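Manipulation Software Readiness Checklist, Bench Cell 2
Form in use from November
Prernen Laboratory Services -- Automation Quality Office
Completed by: Venla Riihimäki
Software under review: Dritton control stack, Ostska perception module, Hämäläinen motion planner

Entries are marked Pass, Pass with comment, Hold, or Not applicable. An item marked Hold must be closed before unattended operation is allowed. Comments are part of the record and may not be removed when the form is copied forward.

Section A. Build and configuration

A1. Installed control build matches the released build. Pass.

A2. Configuration files are under version control and show no local edits. Pass with comment.
One local edit was found in the planner settings, raising the replanning limit from 556 to 1000 iterations. The change had been approved but not committed. It was committed during the inspection and the checksum was taken again.

A3. Log storage rotates correctly and does not fill the system disk. Pass.

A4. Operator accounts have the correct permissions. Hold.
The shared bench account can still change force limits. Only the cell supervisor should hold that permission. See the actions at the end of this form.

Section B. Control

B1. Commanded and reported finger positions agree at full open, half open and closed. Pass.

B2. Stop command halts motion from every state in the state table. Pass with comment.
The stop was obeyed in every state. When it was sent during homing, the interface went on showing "Homing" until the page was reloaded. The fault is in the display code and does not affect the motion itself, but an operator could be misled. Ticket 665 has been opened.

B3. Watchdog timer trips when the control process is suspended. Pass.

B4. Force limit is enforced by the controller when the planner sends a value above it. Pass.

Section C. Perception

C1. Camera calibration file is current and loads without warnings. Pass.

C2. Finger mask covers both fingers in the wrist view at the widest opening. Pass with comment.
The mask is drawn from the gripper model and must exclude the fingers from object detection. The edges were checked at both lower corners of the view, where errors have been found before. The mask is a little generous on the inner faces. This is acceptable, but it should not be widened further.

C3. Empty-surface test: the module reports no object when the work surface is clear. Hold.
The test was run on the bare tabletop with the fingers spread. The module is expected to return an empty list for the whole run. Over 1724 views it returned an empty list in all but three. In those three it proposed a thin object lying along the wood grain, each time with a score just above the reporting threshold. 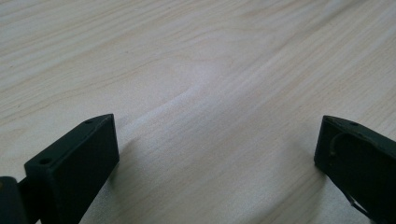 Item C3. Wrist view of the clear tabletop, gripper open.

The grain pattern bends across the middle of the table and is strongest toward the right edge, and the pale highlight lies close to it. The reviewer considers the combination of the two a likely source of the false proposals, although this has not been confirmed. The threshold should not be raised to clear this item until the small-parts test has been repeated, as a higher value may hide real objects.

C4. Soft shadows beside the fingers are not reported as objects. Pass.

C5. Module reports loss of the camera stream and does not reuse the last view. Pass.

Section D. Planning

D1. Table surface is present in the collision model at the measured height. Pass.

D2. Planner refuses a grasp request when the object list is empty. Pass with comment.
The request was refused correctly. The message shown to the operator reads "Plan failed," the same text used for a collision. A separate message is recommended.

D3. Planned paths keep the required clearance above the table. Pass.

D4. Planner times out cleanly with the new iteration limit. Pass.

Section E. Actions

E1. Remove force limit permission from the shared bench account (A4). Cell supervisor.

E2. Repeat the empty-surface test with the overhead light dimmed, then with a plain mat over the grain -- same build, same threshold (C3). Perception team.

E3. Correct the homing status display (B2). Controls team.

E4. Add a distinct message for an empty object list (D2). Planning team.

Result of inspection: attended operation permitted. Unattended operation not permitted while A4 and C3 remain on Hold.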